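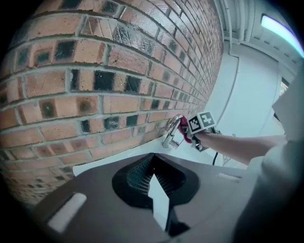 How long does the build take?

Three weekends if the parts are already in the house. Longer if you're printing the housings yourself, the big one ties up the printer all night and it does fail.

Is this a kit?

No kit. Flendero is a set of plans plus a parts list, free to copy. The Skurkelmont workshop has a box of spare screws and bearings, ask before you raid it.

What does it cost?

Mine came to 300 quid, motors included. Cheaper with second-hand motors. Don't skimp on the power supply.

Do I need to know how to code?

A bit. Copy and paste gets you as far as the arm moving. After that you'll want to read the settings file and understand most of it.

Which motor board?

Correa or Plunlow, both fine. Correa is louder. Plunlow wants the newer firmware or the wrist joint goes backwards. Check that first, saves an evening.

Can it turn a tap on?

A lever tap, yes, on a good day. Round ones it slips on. Set the grip force to 2 and go up from there, never start at 5. Put something soft on the fingertips, bare plastic just skates off chrome.

Is it waterproof?

Not even slightly. Keep the electronics well back from the sink and unplug before you wipe anything down. Drip loop in every cable please.

My arm shakes when it stops. Broken?

Probably a loose belt. Tighten, try again. If it still shakes turn the speed down, then look at the shoulder bearing. Elbow is nearly never the problem dispite what the old page said.

The markers aren't being picked up

Print them matt, not glossy. Flat, no creases, white border left on. Check the size in settings matches what came out of teh printer.

Can I build one at the workshop?

Thursday evenings, doors at 7. Bring your own laptop. Soldering bench is first come first served, and half-built arms go on the shelf with your name on or they get stripped for parts.

Who do I ask if I'm stuck?

Latifa Abdel Rahman for anything electrical. Everything else, post on the board with a photo and your settings file.

Will there be a left-handed version?

July, hopefully. Mirrored parts are drawn, not tested yet.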